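Left gripper closes short on the sandwich pick, right arm fine — what am I missing?
Cell Maintenance > Two-arm setups > Snack and counter cells 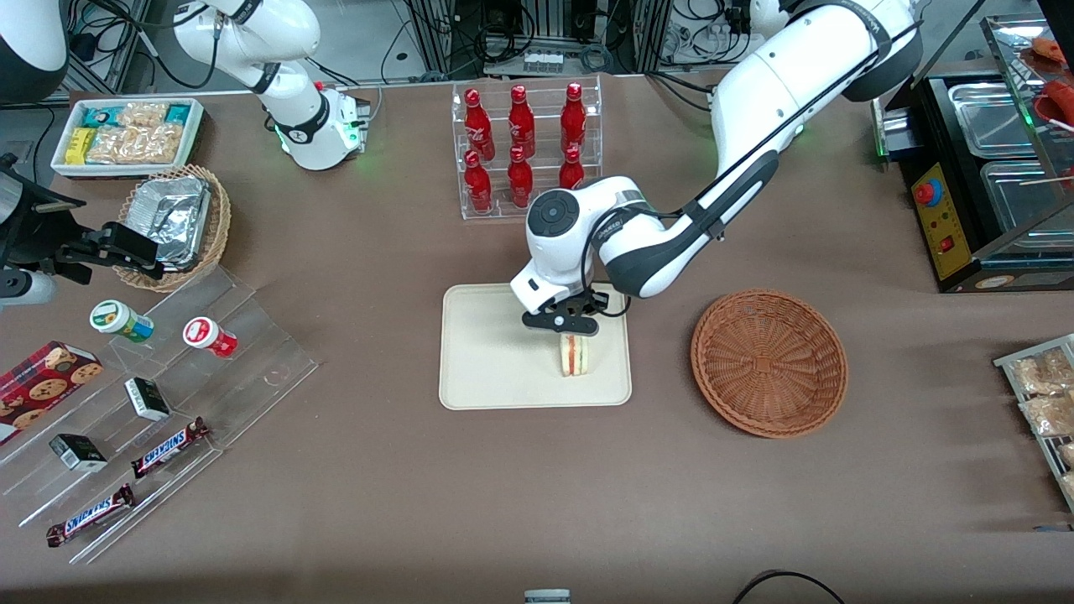
mcormorant
Posted 6:40 am

So the left arm's two-finger gripper has started stopping early. Not always. It goes down for the sandwich, the fingers start to close, and then the controller decides it has a good hold when what it has is a mild acquaintance. The sandwich comes up an inch and goes back down on its own terms.

Cell is two white arms over a brown table, cream tray in front for the handoff, bottles behind, bakery stuff to the right by the warmer. Controller is an Istus. We call the cell Mondstead because that's what was stenciled on the crate and the name stuck.

Things I have done:
Cleaned the fingers. Crumbs, yes, but not a scandalous number.
Re-taught the pick point over the tray.
Re-homed the gripper. It behaved for 213 cycles and then went back to its old ways.
Turned it off and on, with feeling.

Cycle counter on the left gripper says 1,563 since the last service. Right gripper has nearly the same mileage and has never given me a minute of trouble.

Dwight Cormier
Posted 7:15 am

Cable. Check where the thin black ones run down the upper segments to the wrist. If a clip has walked, the cable gets pulled tight at the bottom of the reach and the position signal goes funny right when the fingers close. I have replaced two grippers in my life that were perfectly healthy, and both times the cable was the criminal.

Put the arm in hand-guide, take it down to the pick pose, and wiggle. Watch the finger position on the pendant. If the number moves and the fingers don't, there you go.

plutotmont_pete
Posted 7:32 am

Disagree with Dwight, as is tradition. A tight cable gives you a fault or garbage. This sounds like a force threshold set too low. The fingers touch bread, the controller sees contact and calls it a day. What did you set it to, and did you change it when you changed sandwiches? Ours at Plutotmont went sideways when the supplier switched to a softer loaf. Same program, same arm, new bread, and suddenly we were running a very expensive sandwich poker.

mcormorant
Posted 7:50 am

Threshold hasn't been touched since spring. Bread is the same as far as I know, but I'm not on close terms with the bread.

Dwight, I'll do the wiggle at lunch.

Mervin Arsenault
Posted 8:05 am

How are you standing the sandwich? If it's upright on its long edge, your finger width at the pick height matters a lot. A few millimeters too high and you're closing on the thin part of the triangle. The controller sees a width it doesn't expect and, depending on how somebody wrote the check, either stops or shrugs.

Also, 1,563 is nothing. The Ibarra manual (same style of gripper, different sticker) calls for grease on the finger slides at 2,000. I do mine early, every time, and I sleep fine.

plutotmont_pete
Posted 8:11 am

Grease near food, Mervin?

Mervin Arsenault
Posted 8:20 am

Food-grade grease, Pete. A dab. On the slides, behind the cover, gripper off the arm and on the bench. I'm not buttering the thing.

gantry_goose
Posted 9:02 am

Has anyone asked about the wrist cap? On ours the screws behind it backed out and the whole gripper had a tiny wobble. The pick point looked perfect in the program and was off in real life. Grab the gripper with the power locked out and try to rock it. Any click at all, pull the cap and look. There are 6 screws on ours, might be different on yours.

mcormorant
Posted 1:25 pm

Report from the front.

Locked out, rocked it. No click. Pulled the cap anyway. Screws all tight, paint marks lined up.

Wiggled the cables. Finger position on the pendant did not budge. Sorry, Dwight.

Took the gripper off and ran the fingers by hand on the bench. One side slides nicely. The other one has a sticky patch about halfway in. Took the cover off and found a paste of old grease and what I'm going to call flour.

Dwight Cormier
Posted 1:41 pm

I'd still replace that clip.

mcormorant
Posted 1:44 pm

There is nothing wrong with the clip, Dwight.

Mervin Arsenault
Posted 2:10 pm

There's your contact. The slide drags, motor current goes up, controller thinks it's squeezing something. Pete was half right, which I'll deny later.

Wipe it all out with a lint-free cloth, no compressed air or you'll blow the paste into the bearing. Fresh dab, work it back and forth by hand until the drag is even on both sides. Then put it back, home it, and redo the force zero with the fingers open and nothing between them. People skip the zero and then come back here with a new thread.

plutotmont_pete
Posted 2:26 pm

Half right is my best month since August. I'd still write down the threshold before you touch anything, and log motor current on an empty close while you're at it. Then you have something to compare next time it gets moody.

mcormorant
Posted 4:35 pm

Cleaned, greased, homed, zeroed. Empty close current is down and matches the right arm now. Ran sandwiches for an hour with no early stops. I want to see it get past 213 before I say anything out loud.

Moved the grease interval to 1,000 on both arms. Threshold is on a piece of tape inside the cabinet door.

gantry_goose
Posted 4:52 pm

Is the tape labeled? Ours says "14" and we have no idea what it's 14 of.

mcormorant
Posted 4:58 pm

Going back to label the tape.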